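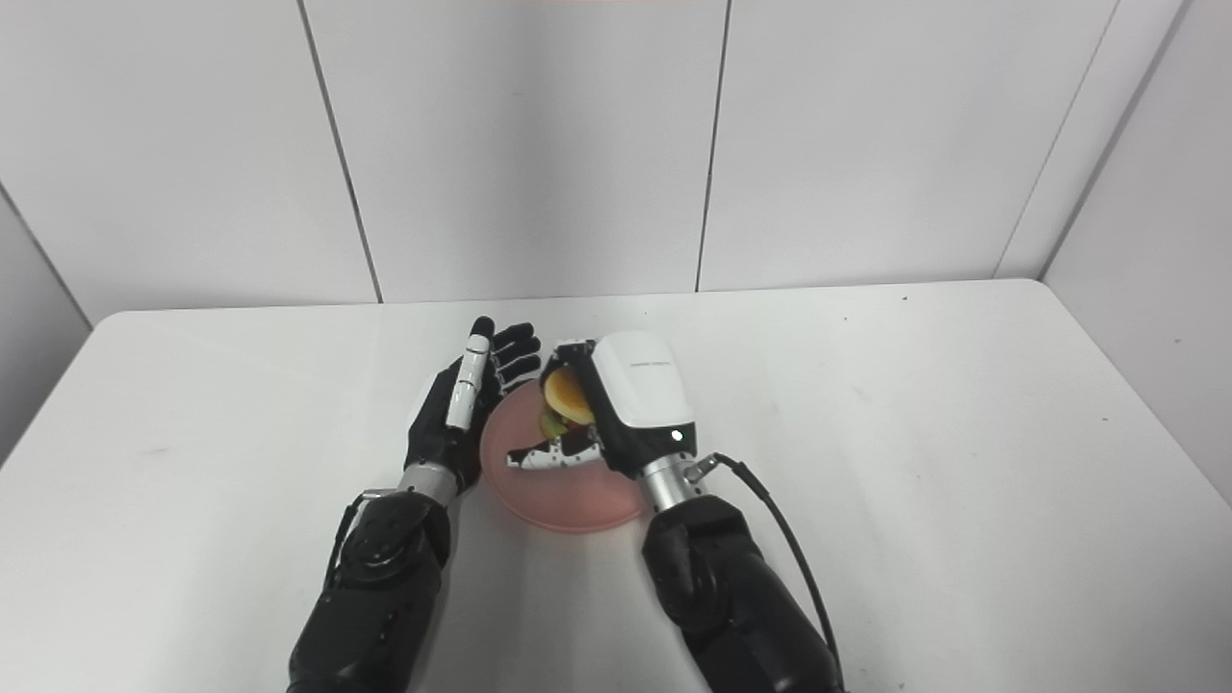
How does a plate hold food?

A plate is a flat or slightly curved dish. Its job is to keep food in one place and off the table. Most plates have 3 parts: the well, the rim and the foot.

The well is the low middle section. Food goes there. Because the well is lower than the edge, sauce and crumbs tend to stay inside it.

The rim is the raised outer band. It gives fingers a place to grip, and it stops round foods, such as peas, from rolling off.

The foot is a ring on the underside. You can feel it if you turn an empty plate over. It lifts the base a little, so the plate stands level even when its bottom is not perfectly flat.

Why does food go in the middle?

Every object has a balance point, called its center of mass. When food sits near the middle of a plate, the balance point is near the middle too. When heavy food sits on the rim, the balance point moves toward that side. If it moves past the foot, the plate tips.

Try it

You need an unbreakable plate, a table and 4 coins.

Put the plate on the table. Stack the coins in the well and press lightly on the rim. Now move the stack to the rim and press the same spot — use the same force. Write down what happens each time.

Words to know

Well: the low center of a plate.
Rim: the raised edge.
Center of mass: the point where an object balances.

Text by Da-eun Chae. Checked by Conall Hegarty.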